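Submitted 2021-07-03
Module: Everyday Design, second-year project

# Round or square? Table shape in two cafés and a student hall

## 1. Why this subject

The project began with a complaint. The common room in Abdel Rahman Hall was refurnished in May, and the old square tables were replaced by round ones. Several residents said there was less room to work. Others said it was easier to join a group. Both things could be true, and we wanted to find out which mattered more to the people using the room.

We added two cafés to have something to compare with. Ploditz is close to the library and mostly has square tables pushed against the walls. Trovard is in the old market building and has a mixture. Both agreed to let us sit in and observe, as long as we bought something and kept out of the way at lunch.

## 2. Questions

We settled on three questions:

- Do people prefer a round or a square table when they have a choice?
- Does the answer change with what they have come to do?
- What do they dislike about the table they end up with?

We had a fourth question about noise but dropped it. Our only sound meter was a phone app, and two phones on the same table gave different readings.

## 3. Method

We used a paper questionnaire and direct observation. The questionnaire was one side of A5 with five questions, the last one left open for comments. We handed out 200 copies across the three places and got 147 back. Most of the missing ones were from Trovard, where people took them away to fill in later and did not return them.

For the observation we chose 20 tables and made a plan of each room. Every time somebody sat down we noted the shape of the table, the size of the group and whether they had a laptop, a book, food or only a drink. We did not record names or what was said. Each visit lasted an hour, and we did mornings and afternoons in all three places.

We also measured the tables with a tape. This took longer than expected at Ploditz, where no two seem to have come from the same supplier. The round tables in the hall are a Dasier model with a single central leg, and these were all the same.

## 4. Background

The usual argument for a round table is social. There is no head of the table, everybody can see everybody else, and an extra chair can be fitted in without anyone sitting at a corner. A round top also has no corners to walk into, so it suits a narrow room or a place where people pass with trays.

The argument against it is mostly about space. A square top can go against a wall or be joined to another one. A round top wastes the gaps between itself and everything near it. It also gives each person a wedge of surface that gets narrower towards the middle, and a laptop or an open folder is not that shape. 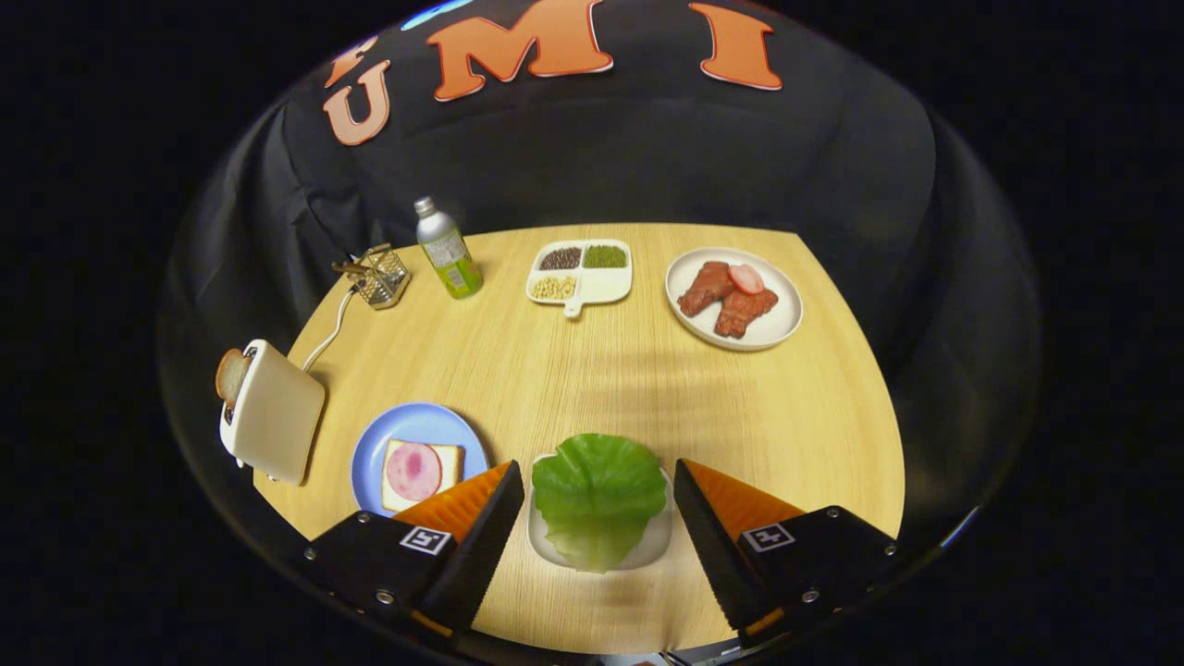 *Figure 1. A round table top in light wood, with a fine horizontal grain.*

There is a making side to this as well. Cutting a circle out of a rectangular board leaves four offcuts, and the edge takes more finishing than a straight one. On a square top the grain can be lined up with two of the sides. On a round top it runs out to the edge at every angle, and on solid wood some parts of the edge are end grain, which takes up spilled drinks faster if the finish has worn. We had not thought about this before starting, but the manager at Ploditz mentioned worn edges as the main reason for getting rid of her round tables.

## 5. Results

### 5.1 Questionnaire

Of the 147 people who replied, 49 said they would choose a round table. That is exactly one third. The remaining two thirds were made up of people who preferred square and people who did not mind, with square clearly ahead.

The answers changed a lot with purpose. People who had come to talk or eat leaned towards round. People who had come to work leaned strongly towards square, and several wrote in the comments that they would rather wait for a square table than take a free round one. The most common single comment was about elbows.

In the hall, a few people wrote about the central leg. They liked having nowhere to knock their knees but said the top tipped if somebody leaned on the edge. We tried it and it does move slightly — enough to spill a full cup.

### 5.2 Observation

What people did was less clear than what they wrote. At Trovard, where both shapes were available, the seats by the window filled first whatever the table was. After that, people on their own went for the small square tables and groups of three or more took the round ones. Pairs did either.

Light and sockets seemed to matter more than shape for anyone with a laptop. At Ploditz one table beside a double socket was in use on every visit, even though it wobbles and faces the toilets.

## 6. Problems with the project

The questionnaire asked about preference before it asked about purpose. It should have been the other way round, as some people may have answered the first question with only that day's visit in mind.

We also treated all round tables as one group. The ones at Trovard are a good deal wider than the ones in the hall, and width probably explains part of the difference in the comments. If we did this again we would record diameter against each answer.

Finally, the hall was unusually quiet in the last week, with many residents already gone home.

## 7. Recommendations for the hall

We would keep the round tables in the half of the room nearest the kitchen, where people eat. In the other half we would bring back square ones, against the wall with the sockets. The old square tables are still in the bicycle store and most of them only need new feet.

The Dasier tables should be checked for loose bolts under the top before anything is spent on replacing them. We found one that could be tightened by hand.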